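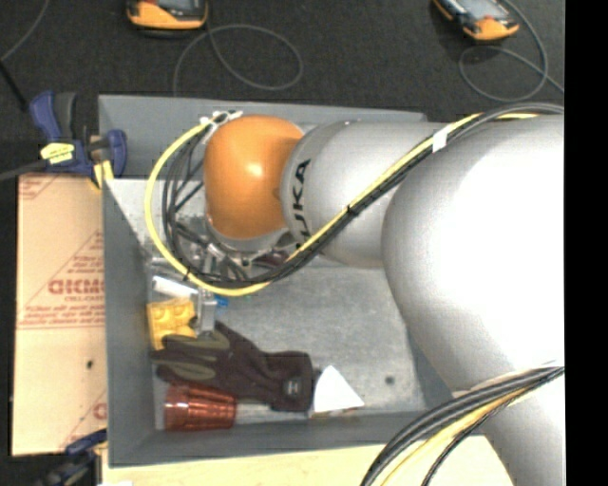 Bin two, early shift, with the glove on top.

GLOVE

by Asnakech Berhe

The job at Trarkura paid better than the bakery and let Urszula sit down, and those were the two things she had asked for. She had a chair with a cushion, a foot pedal, a hand controller on a spring arm, and a bin. The bin was gray metal and held whatever the list said it should hold. Her work was to pick things out of it with the robot, one at a time, and put them in the tray on the other side. Then she put them back in and did it again.

Every pick was an example. The system took in the examples and was supposed to learn from them how to pick by itself. Corkiton, who ran the floor, told her on her first morning that good examples were slow, clean and a little boring.

"Don't be clever," he said. "If you're clever, it learns clever, and then we get a phone call."

That was July. She took the advice and was slow and clean. She learned to come down straight, close the finger, wait, lift, wait again. She learned that the yellow block was easy if you took it across the sides and hopeless if you took it by the studs. She learned to stop looking at the big orange joint, which was the part that caught your eye, and look at the tip of the metal finger, which was the part that did anything.

By winter she was the best on the floor at soft things. Nobody had planned it. Endeck, at bin one, had steady hands for boxes and cups, but cloth made him sigh. So cloth drifted over to bin two. She got socks, a dish towel, a knitted hat with a pompom. Then she got the glove.

It was a work glove, dark, with green panels on the fingers, and it had been worn. The ones that came in packs were stiff and lay the same way every time. This one had the shape of somebody's hand in it. If you dropped it cuff first, the fingers folded under. If you dropped it flat, it still kept a bit of a curl, as if it was about to pick something up.

"Where did this come from?" she asked.

"The box," said Endeck.

The box was where people put things they were done with. There was a sign on it asking for small clean household items, nothing sharp.

She ran the glove all morning. Down over the fingers, close, wait, lift. It hung from one finger and turned slowly on its way to the tray. She marked it as a success. She marked the next one as a success too. On the one after that, she caught it by the palm and it slid out and fell on its back, and she marked that one as a failure and typed a note: slipped, too much palm.

You were supposed to type a note for every failure. Most people wrote "slipped" or "missed." Urszula wrote a little more. She had found out early that the notes went to a man named Górecki in another building, who read them, and that he sometimes wrote back in the same box. He never used a greeting. His last message had said, "What do you mean by reluctant?" She had used the word about the hat.

At noon she ate her sandwich in front of the bin. She was thinking about her father. He had worked in gloves like these for most of his life, laying pipe, and when he took them off at the end of the day he laid them on the radiator by the door. They dried in the shape of his hands. As a child she had thought you could shake hands with them, and she had done it, more than once, when the hall was empty.

He was still alive. He was two hours away, in an apartment with a balcony, and he called on the phone when there was a soccer match he wanted to complain about. There was no reason to be sad over a glove. She finished the sandwich and put the wrapper in her pocket.

After lunch Corkiton came by with his tablet.

"They want to let it try," he said. "Same objects. You just watch."

"Today?"

"Now. Keep your foot on the pedal. If it does anything dumb, let go."

She put the controller in its holder and rested her hands in her lap, where they felt too large. Corkiton tapped the tablet. For a moment the arm did nothing. Then it swung out over the bin, stopped, and came down.

It took the block first, across the sides. It waited before lifting. It waited again at the top.

"Huh," said Corkiton. "Why does it do that?"

"Do what?"

"The pause. It's at the top. There's nothing to wait for up there."

Urszula knew what it was. At the top of every lift she looked across at the tray to make sure it was clear, and while she looked, the arm stood still. She had done it since her first day. The arm had no reason to look at anything. It had just been shown, thousands of times, that this was where you stopped for a second.

"That's me," she said. "I look at the tray."

"Can you not?"

"I can try."

He wrote it down. The arm put the block in the tray and came back over the bin. It went for the glove.

It came in low from the right, and she saw at once that it was going to take too much palm. Her hand lifted out of her lap. She put it back. The finger touched down, closed, and the cloth bunched up. The arm waited, the way she would have waited. Then it did something she hadn't seen it do. It opened, moved a little to the left, toward the fingers, and closed again.

The glove came up. It hung by one finger and turned.

"There we go," said Corkiton. "Did you teach it that?"

"No," she said. Then she thought about it. There had been mornings when she was tired and came down wrong, and let go, and shifted over, and got it the second time. She had marked those as successes. They were not clean. She had felt a little guilty about them. "Maybe. I guess I did."

"Well, do more of that."

"You said not to be clever."

"That's not clever," he said. "That's just fixing it."

They ran it until three. Out of 17 tries at the glove it got eight. Corkiton said that was fine for a first day and that the hat would be worse. It dropped the glove on its back, on its side, on the tumbler, and once half over the edge of the bin, so that she had to let go of the pedal and walk around and push it in by hand. The cuff was softer than she expected. She stood there a bit longer than the job needed.

Then she typed up the nine failures. It was odd work, writing notes on mistakes that she hadn't made, or that she had made a long time ago and in pieces. For the first few she wrote "too much palm." For one she wrote "came in like I do when I'm hungry," and took it out, and then put it back in.

The reply came while she was getting her coat.

"Understood," Górecki had written. Under it, after a gap: "The glove is mine. Left hand. I lost the right one on a train. Is it holding up?"

She sat down again with one arm in the coat. She had pictured him as an older man, with clean hands, in an office with a plant. She looked over at the bin. The glove was lying where the last try had left it, on a slant, with the fingers pointing to the left wall.

She typed, "It's fine. A little loose at the thumb." She waited a second, for no reason, and sent it.

Endeck was turning off the lights over bin one. "You coming?" he said. "Bus."

"Go ahead. I'll get the next one."

She took off the coat and pulled the controller down on its spring arm. The list for the day was finished, and she would have to explain the extra ones to Corkiton in the morning, or else not mention them. She put her foot on the pedal. She brought the arm over, came down on the glove in the wrong place, too much palm, on purpose. Closed. Felt it go wrong, or imagined she did, through the controller. Opened. Moved over to the fingers and closed again.

It came up. She kept her eyes on the finger tip and did not look at the tray.

She did it again, from the other side this time. On the fourth one she called her father and put him on speaker, and he told her about the goalkeeper while she worked.

First read aloud at the library's story night, 3rd December.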